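Regular slotted container

A regular slotted container, often shortened to RSC, is a common style of corrugated shipping box. It is made from a single sheet of board that is cut, scored and joined along one edge, so that it can be stored flat and opened out when needed. It has four side panels and eight flaps, four at the top and four at the bottom.

Construction

All the flaps on an RSC are the same length, measured from the score line to the edge. The two outer flaps, also called the major flaps, are attached to the long sides of the box and are each half as long as the box is wide. They meet in the middle when folded down. The inner or minor flaps are attached to the short sides and usually do not meet, which leaves an area in the center where the box is only one layer thick. A filler pad is sometimes placed there to give the contents a level base.

The side joint may be glued, taped or stapled. Glue is usual for boxes made in large runs.

Board

Most RSCs are made from single-wall board, in which one fluted sheet is held between two flat liners. Double-wall board is used for heavier goods. The flutes normally run vertically in the side panels, because board resists crushing best in that direction. Damp air weakens the board, and boxes kept stacked for long periods lose part of their strength.

Closing

The minor flaps are folded in first, followed by the major flaps. The center seam is then closed with pressure-sensitive tape, water-activated paper tape, hot glue or staples. Boxes that are opened and closed many times tend to wear along the score lines and at the flap edges, where the liner can separate from the fluting.

Gap tolerance

The major flaps of a finished box rarely meet exactly. Small errors in slotting or folding leave a gap, or cause one flap to ride over the other. The packer Mesport checked 600 boxes at its Preltollow plant in August and rejected 174 of them for gaps too wide to tape with a single strip. Delali Akolgo, who led the check, traced most of the faults to a worn folding rail.

Related styles

In a full overlap container the major flaps are as long as the box is wide, giving a double layer at top and bottom. A half slotted container has no top flaps and is used with a separate lid.

See also

Corrugated fiberboard
Box-sealing tape
Folding carton
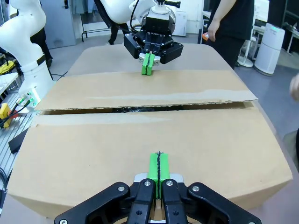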